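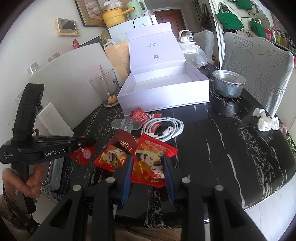
Figure 1. En-cas sur une table en marbre noir, dont un sachet rouge à l'enfant endormi.

Le poids du vide : enquête sur le suremballage des petites douceurs
Projet tutoré, deuxième année
Groupe : Evdokia Lazaridis, Ngozi Haruna, Oluwatosin Onuoha
Encadrante : Graça Marinho

1. Origine du sujet

Notre premier sujet portait sur la logistique du dernier kilomètre. Il a été refusé au motif que quatre groupes l'avaient déjà pris. Le deuxième, sur les palettes, a été refusé sans motif. Le suremballage est donc notre troisième choix, et nous tenons à remercier les palettes.

La question posée est la suivante : quelle part de ce que l'on achète, quand on achète une friandise, se mange ? Nous nous sommes limités aux produits vendus en portions individuelles (bonbons, biscuits, fruits secs, gelées) et aux coffrets à offrir.

2. Méthode

Entre septembre et novembre, nous avons ramassé les emballages de 50 étudiants de la résidence Tullenel. Chacun recevait une pochette en papier et la consigne d'y déposer tout ce qui avait entouré une friandise, sans trier ni rincer. La seconde partie de la consigne a été très bien respectée.

Les emballages ont été pesés sur une balance de cuisine précise au gramme. Un papier de bonbon pesant nettement moins, nous avons dû les peser par paquets de vingt et diviser. Ngozi a proposé d'emprunter la balance du laboratoire de chimie. Le formulaire d'emprunt comporte deux pages et une signature que nous attendons encore.

Chaque pièce a été classée selon trois niveaux :
Niveau A : ce qui touche l'aliment.
Niveau B : ce qui regroupe les portions.
Niveau C : ce qui sert à offrir, à présenter ou à impressionner.

3. Résultats

La collecte a donné 304 pièces, pour un poids total de 655 grammes, coffrets compris. Le niveau A domine en nombre, le niveau C en poids. Trois boîtes rigides pèsent à elles seules plus que tous les papiers de bonbons réunis, ce qui a rendu notre premier graphique illisible : une barre, puis une sorte de poussière.

Les films métallisés posent un problème particulier. Ils associent souvent plusieurs matières dans une épaisseur ridicule, et les consignes de tri affichées dans la résidence se contredisent d'un étage à l'autre. Au deuxième, ils vont dans le bac jaune. Au quatrième, une affichette manuscrite l'interdit avec trois points d'exclamation. Nous n'avons pas pu identifier l'auteur -- mais son avis est ferme.

Oluwatosin a aussi mesuré le temps d'ouverture. Deux secondes pour un papier torsadé, bien davantage pour un sachet soudé « à ouverture facile ». L'échantillon est trop petit pour conclure et le testeur, de son propre aveu, s'énervait.

4. Le cas des coffrets

Le coffret change la nature de l'objet. On n'y range plus un produit, on y organise une découverte : couvercle, inscription, plateau, parfois un rabat. Le contenu arrive ensuite, s'il reste de la place.

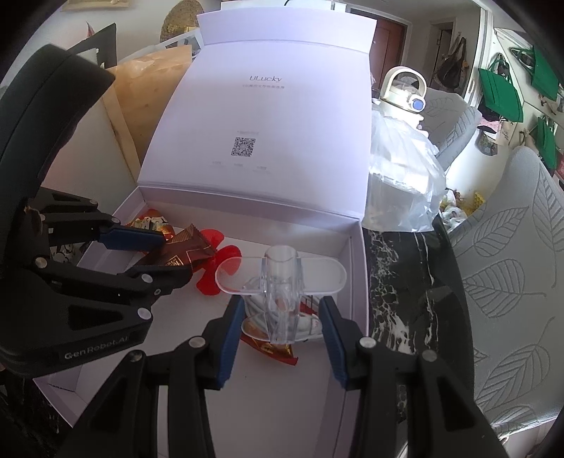

Figure 2. Coffret ouvert, inscription « ULucky » et code QR à l'intérieur du couvercle.

Puspita Subramaniam, interrogée en tant que gérante de la boutique Prundari, défend ces boîtes avec de bons arguments. Ses clients les gardent, dit-elle. Ils y mettent des câbles, des piles, des boutons, et une boîte gardée dix ans n'est plus un déchet. Nous avons vérifié auprès des participants : la plupart possèdent bien une boîte de ce genre. Presque tous ignorent ce qu'elle contient.

Le réemploi existe donc, mais il ressemble parfois à un enfouissement à domicile. Notre grille ne prévoyait pas cette catégorie. Nous l'avons ajoutée sous le nom de niveau D, que Mme Marinho nous a demandé de justifier ou de retirer. Il figure en annexe.

5. Limites

Les participants étaient volontaires et savaient ce que nous cherchions. Deux d'entre eux ont cessé de grignoter pendant l'étude, un troisième a visiblement grignoté pour eux. Le nettoyage des emballages collants n'était pas prévu au protocole, et une partie du poids mesuré est sans doute du caramel.

Il faudrait reprendre les pesées avec un matériel correct, et séparer carton et plastique dans les coffrets, que nous avons comptés d'un bloc.

Annexes : grille de classement, tableau des pesées, relevé des affichettes par étage.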